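Buy the Couch Used

My building puts furniture out on the curb at the end of every month. In October I watched three couches go into the back of a truck with a crusher in it. Two of them looked older than I am and still had their shape. The third was the kind that ships in a box, and it folded before the crusher touched it.

I think most people should buy their couch used, and I think the reasons they give for not doing it are weaker than they sound.

Start with money. A new couch from a mid-priced store on Botero Avenue, where I did most of my looking, runs $800 before delivery. The resale shop four blocks away had an older one of the same length for $80. The new one had a particle board base and legs that screwed into plastic. The old one had a hardwood frame, and you could feel that when you lifted a corner. I am not handy and I don't know much about furniture, but I know what heavy feels like.

The store clerk told me the new couch would lose its value the minute it left the floor. He said it as a point in favor of the warranty. I took it as a point in favor of the resale shop.

People worry about bugs. They should. Bedbugs are real and expensive, and I would never take a couch off the sidewalk. Buying from someone's living room is different. You can see how they live. You can bring a flashlight, pull the cushions off, and look along the seams and under the dust cover. It takes ten minutes. If the seller minds you doing that, go home.

People worry about smell too, and here I have less to offer. Smoke does not come out. Dog mostly comes out. Sit on the thing with your face near the arm for a while and you'll know.

Then there's moving it, which I admit is the real problem. A new couch comes up the stairs with two people who do it for a living. A used one comes up the stairs with whoever owes you a favor. I paid a small outfit called Pirzada Hauling $70 to bring mine across town, and they had it in the apartment before I finished clearing the hallway. Even with that added in, I was far below the price of anything new. Measure your door first. Measure the turn in the stairs as well, which is where couches get stuck.

What I don't accept is the argument from taste. I hear it a lot: you can't get the color you want, or the fabric, or the exact width of the arm. That's true. You get what somebody in your town is getting rid of this week. But I spent most of a summer clicking through fabric swatches on the Drernard site, 600 of them if you count the discontinued ones, and I was no closer to a couch at the end of it. I had opinions about oatmeal versus flax. I was still sitting on a folding chair.

Having only a few couches to pick from made it easy. One was too long, one was leather and I don't like leather, and one was fine. I bought the one that was fine. After a month I had stopped thinking about it, and I'd like more of the things I own to work that way.

I'll give the other side one fair point. If you have a bad back, or you need a certain seat height to get up without help, go to a store and sit on things until you find the right one. My argument is for people who are replacing a couch for no better reason than that they moved.

The stores know what they are selling. Lorkomport, which has the big showroom out by the highway, changes its floor twice a year, and each time last season's couches start to look a little off. Nothing happened to them. The lighting moved and the rug under them changed. I went through in spring and again in fall, and the second time I caught myself thinking that rolled arms were out. I had never held a view on arms before.

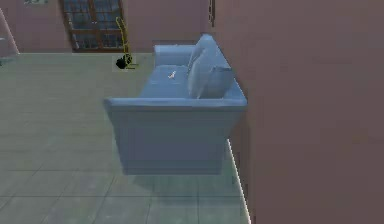 A couch should last twenty years, and plenty of them can. Most get replaced well before that, usually while the frame is still good. Cushions go flat first, and foam can be cut to size at an upholstery shop for a lot less than the price of starting over. I had mine done last winter. The shop kept the covers for four days and I went back to the folding chair.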